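The Case for a Divided Snack Tray

Opinion, by Kedir Hadgu
September 16, 2022

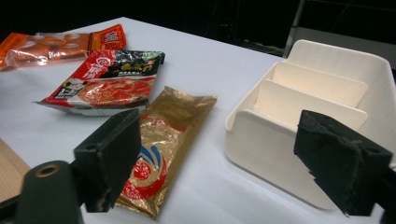
Three snack packets beside a divided white tray.

The shared pantry at the Brikent residence serves 59 tenants, and the question of how it should be kept has occupied more of our correspondence than the rent. In July the residence office proposed replacing the open shelf with a single deep basket. I write to oppose that proposal and to recommend small divided trays in its place.

A deep basket suits goods of one shape. Snack packets are seldom of one shape. A long foil packet slides to the bottom, a wide one folds over it, and whatever was bought first is found last. When the shelf was cleared before the summer inspection, nearly 100 packets were past their printed date, and most of them had never been opened. Those packets were paid for from the common fund.

A tray with upright dividers imposes a modest order. Each packet stands on its edge with its label facing forward. A low front wall allows a resident to read the label and remove one item without disturbing the rest. The taller back keeps the row from falling behind the shelf, where at present a good deal of our food is lost.

The office has objected that trays hold less. This is correct, and I regard it as an advantage. A pantry that holds less must be looked at more often, and purchases will be made against what is present on the shelf. It has also been said that residents will not return packets to the proper compartment. Some will not. The Feyisa building adopted trays two years ago with no labels on the compartments and no written rules, and its shelf remains in good condition – better, certainly, than ours.

There is also the matter of courtesy. Many residents contribute foods from home, with labels that others in the building cannot read. Standing upright, such packets can at least be recognized by their color and pictures, and their owners can be asked about them. At the bottom of a basket they are simply ignored.

I ask that the office withdraw the basket order and place trays on one shelf for a trial period before the full purchase is approved.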